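This site uses cookies to remember your settings and to count visits. By continuing to browse you accept this. Accept | Manage cookies

Clanik tool boards: frequently asked questions

What is a Clanik board?

A Clanik board is a printed plate with holders on it, made to hang on a wall near the place where you work. Each board has a fixed layout. Small tools and parts go into the holders so they stay off the bench and you can find them again. We print the boards at the Sorulska workshop and ship them flat.

Which layouts do you sell?

There are two at the moment. Bailly is the square one, with a mix of slots, blocks and sockets. Fustell is long and narrow and has slots only, for people who mostly hang up flat things such as rulers, feeler gauges and files. A third layout with deeper sockets is planned for January.

Can I order a board with my own layout?

Not for a single board. If you need 12 or more of the same layout, send us a sketch with the measurements written on it and we will tell you whether it can be printed. Please measure the tools themselves. Catalog sizes are often given without the handle, and we have had to reprint boards over this.

What wall can I hang it on?

Drywall, wood, brick and concrete all work with the right anchor. Ribbed or corrugated metal also works, but the board has to span at least two ribs and the screws should go through the raised part. On very light metal sheet, put a strip of wood behind it. A board that sits across a hollow with no support will flex when you push a tool into a tight slot.

Can I use adhesive strips?

On painted drywall or smooth metal, yes, if you keep the load light. On ribbed metal, no. There isn't enough contact surface and the strips let go, usually overnight.

How high should I hang it?

Put the middle of the board level with your chest when you are standing at the bench, or with your eyes if you work sitting down. Leave 6 inches clear below the bottom edge. Longer items are easier to bring up to the board from underneath, and you want space for your hand.

How much weight can it take?

Two pounds in total for the adhesive strips. With screws the limit is the single holder and not the plate. Don't hang a hammer or a full-size wrench on a slot. Put heavy things in a drawer.

A tool is too tight in its slot. What can I do?

New slots are a little tight. Run a folded piece of fine sandpaper through the slot a few times and try again. Don't force it and don't heat the holder. If the tool still doesn't go in, check that you have the right slot — on some layouts they look alike from the front but differ in depth.

A tool is too loose.

Wrap one turn of cloth tape around the part that goes into the holder. Small rubber bands also work but dry out after a year or so.
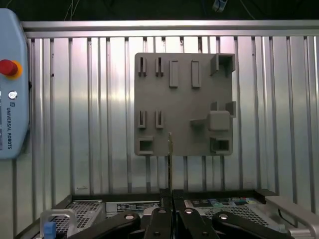 Page last changed: January, by Kwan-ho Kong

Which way up does the board go?

The two square sockets with dark openings go at the bottom, one in each corner. The narrow slotted holders are then on the left, one pair over the other, and the open box-shaped holder is at the top right. If your sockets are at the top, the board is upside down and things will fall out of the box.

Is the flat space between the two bottom sockets for something?

No. It is left free so you can get your fingers around whatever is in the sockets. You can put a label there if you like. Use a paper label, as vinyl ones tend to peel off the matte surface.

How do I clean it?

Dust it with a dry paintbrush. For grease, take the board down and wash it in lukewarm water with dish soap, then let it dry lying flat. No dishwasher and no acetone. The sockets collect metal filings at the bottom, and a cotton swab gets them out.

Does it come in other colors?

Gray only. We tried white and it showed every fingerprint.

One of my holders broke off. Can I glue it?

A tab can be glued with any two-part epoxy. Sand both faces first and leave it for 12 hours before you load it. Slots and sockets don't hold well after gluing. If the board is less than two years old, send us a photo of the break and we will replace the plate.

Can I return it?

Yes, within 30 days, if it hasn't been drilled or sanded. You pay the return postage. Send it in the original sleeve if you still have it, with the order number on a piece of paper inside.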